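4 June 2018

Two arms to work with this term, and a Dell desktop that has to come apart and go back together without anyone touching it. The project has a name now, Clustatano, which Mogens Oddsson put on the sign-up sheet before we could discuss it. I am in charge of the fixture plate and the waypoints for the tool arm.

Started by checking the tool positions against the open case. The CPU sits bare in its socket and I don't want a bit coming down on it, so I stayed on the pendant with the speed at 18 percent.

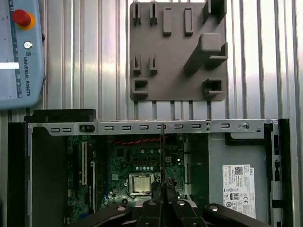

Does the arm need a new waypoint every time the case gets moved? Only one, the corner of the case, and the rest are measured from it.

Blažena Vrabec wrote that part of the code and it saved me most of the afternoon. My list for the day:

1. Read Blažena's notes on the frames and load her file.

2. Teach the approach to the second slot on the plate, with the rod in the fingers, and save it under a name people can understand.

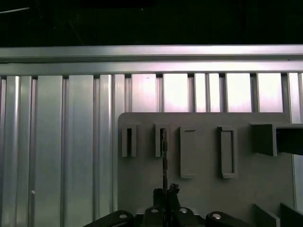
3. Move both arms over to the case and look for places where they could meet.

I spent longest on number three. The drive bays stick up more than I had allowed for, and the cables are worse – the orange one arcs right by the memory slots.

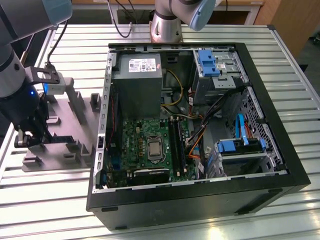
I raised the travel height and wrote it on the board so Mogens won't lower it again. He thinks we waste time up there. The full run is at 376 seconds in simulation and the limit is 600, so I think we can afford it.

After that I went over the plate with Blažena. She wants the tall peg shorter in the next print.
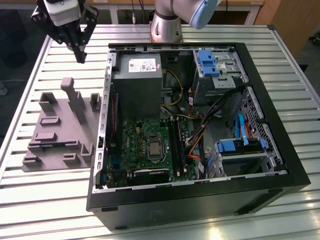

I said I would redraw it tonight, but it will be tomorrow. We have 3 weeks left before we show it, and the report isn't started. Home late, leftover soup. Must email Blažena the new plate file.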